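Ticket 144: Kitchen knife, darker lower rivet on handle
Shop: Culoda Kitchenware
Category: Knives and boards
Status: Closed, no replacement needed

Customer message, 09:22
I bought a Mikska kitchen knife from you in October, the one with the wooden handle. One of the two rivets now looks much darker than the other. I wash it by hand most days, but it has been through the dishwasher a few times. Is this rust, and is it safe to keep using? I have also noticed the handle feels a bit dry.

Support reply, 10:15
Thank you for getting in touch. Could you send a photo showing both rivets and the place where the blade meets the handle? Please also run a fingernail over each rivet and tell us if you feel a raised edge or a gap.

Customer message, 12:40
Photo attached. No raised edge on either. No gap that I can feel. 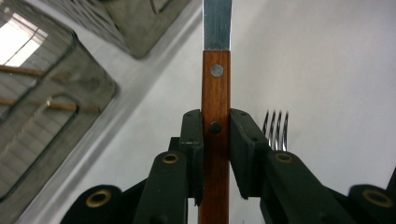
Attachment 1: handle, both rivets, lower part of blade

Support reply, 14:05
Thanks. The upper rivet is bright and the lower one looks a dull grey-black. Part of that is shade in the photo, so we can't judge the true colour from it. Please try the following:

1. Wipe the lower rivet with a damp cloth and a little washing-up liquid, then dry it.
2. If it is still dark, rub it gently with a paste of bicarbonate of soda and water. Keep the paste off the wood.
3. Rinse, dry with a tea towel and leave overnight.
4. Rub a thin coat of food-safe mineral oil into the handle. Wipe off the extra after 22 minutes or so.

Please keep it out of the dishwasher from now on.

Customer message, next day, 08:50
Did steps 1 and 2. Grey came off on the cloth and the rivet is now nearly as bright as the top one. Oiled the handle with Lokar board oil, the 200 ml bottle. It feels better.

Support reply, 09:30
Good to hear. Surface staining, no fault recorded. Reply to this ticket if the mark returns or the handle loosens.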